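Historia cultural de los Estados Unidos
Apuntes de clase, tema 8: el leñador en la cultura popular
Prof. Vitalii Melnychuk
Versión colgada el 12/30/19 (corrige la de November, que tenía mal la bibliografía)

Ojo: esto son apuntes, no sustituyen las lecturas. Lo que está entre corchetes lo completáis vosotros.

De dónde venimos

En el tema anterior: el marinero de los Grandes Lagos, canciones de trabajo, la figura del hombre sin domicilio fijo. Hoy seguimos por ahí pero tierra adentro. El leñador (lumberjack, shanty boy, logger, según época y zona; no son sinónimos perfectos, lo vemos luego).

Pregunta de partida: por qué un oficio mal pagado, peligroso y estacional acaba en cajas de tortitas, camisetas y estatuas de carretera. Y cuándo pasa. Respuesta corta: pasa cuando el oficio tradicional ya se está acabando.

El oficio antes del mito

Siglo XIX. Maine primero, luego Michigan, Wisconsin, Minnesota, después la costa del Pacífico. La industria se mueve hacia el oeste detrás del pino blanco. Se corta en invierno porque el tronco se arrastra mejor sobre nieve y hielo; en primavera, con el deshielo, se baja por el río. Esto condiciona todo: el calendario, los sueldos, la vida en el campamento.

El campamento: barracón, literas, una estufa, ropa colgada por todas partes. Comida abundante, alubias, cerdo salado, melaza. En muchos campamentos no se hablaba en la mesa. El cocinero mandaba mucho, casi tanto como el capataz.

Quién trabajaba ahí: francocanadienses, escandinavos, finlandeses, irlandeses, alemanes, polacos. También ojibwe y menominee, sobre todo en Wisconsin y Minnesota. En el sur, en los pinares de Luisiana, Misisipi o Texas, muchísimos trabajadores negros, tanto en el corte como en el aserradero. Y en el noroeste, cocineros y peones chinos y japoneses. Quedaos con esta lista, la necesitamos para el apartado siguiente.

Caso que usamos en seminario: el cuaderno del campamento de Staltthorpe. 29 hombres anotados en la hoja de pagas, 3 idiomas por lo menos en las notas al margen. Al cocinero, un tal Marchuk, se le descuenta la harina estropeada. Leedlo entero, son 20 páginas y la letra es buena. 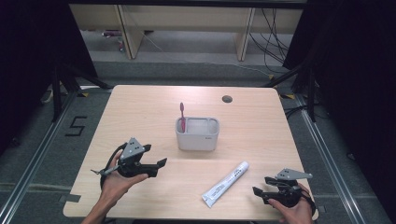 El mito: Paul Bunyan y compañía

Relatos orales de campamento, difíciles de fechar. Lo que sí se puede fechar es lo impreso: primeras apariciones en prensa a comienzos del XX, y los folletos publicitarios de una maderera, la Red River Lumber Company, a partir de 1914. Texto y dibujos de W. B. Laughead, que había trabajado en los bosques. Es decir, el Bunyan que conocemos pasa por la publicidad antes de llegar al libro infantil.

El debate: ¿folclore o «fakelore»? El término es de Richard Dorson, 1950. Para Dorson el Bunyan impreso es un producto comercial disfrazado de tradición. Críticas a Dorson: la frontera no es tan limpia, hay testimonios orales anteriores a los folletos, y además la gente se apropia del producto y lo vuelve a contar a su manera. En el examen no basta con decir «es falso», hay que explicar la discusion.

Qué se pierde por el camino:
- el riesgo. Troncos que caen mal, atascos en el río, amputaciones. En el mito el leñador no se lesiona nunca
- la mezcla de lenguas y orígenes. Bunyan habla inglés y suele dibujarse como un hombre blanco y barbudo
- el conflicto laboral. Huelgas, la IWW en el noroeste, Everett en 1916, Centralia en 1919. Nada de esto sale en los cuentos
- el bosque que queda después. Los tocones, los incendios (Peshtigo, 1871; Hinckley, 1894)

La camisa de cuadros

Apartado breve, lo dimos deprisa. La camisa de lana a cuadros existía, pero las fotos de época enseñan de todo: tirantes, chalecos, camisas lisas, sombreros de fieltro. La asociación fija cuadros = leñador es más tardía, catálogo y dibujo mediante. De ahí a la moda de los 2000. Comparad los catálogos de Gokeo y Grurholm que repartí en clase: misma pose, mismo hacha, ninguna astilla en el suelo.

Pensad tambien en el hacha como atributo. En el corte industrial la sierra de tronzar le quita terreno muy pronto, y sin embargo Bunyan lleva hacha siempre.

Para la próxima sesión

Leer el capítulo de Dorson y el cuaderno de Staltthorpe.
Traer una imagen comercial con un leñador, la que sea, con fecha y procedencia.
Una página, a mano o impresa: [qué hace el leñador de esa imagen y qué trabajo no se le ve hacer].

Los que faltan por entregar el comentario del tema 7, por correo, en pdf. Word no lo abro.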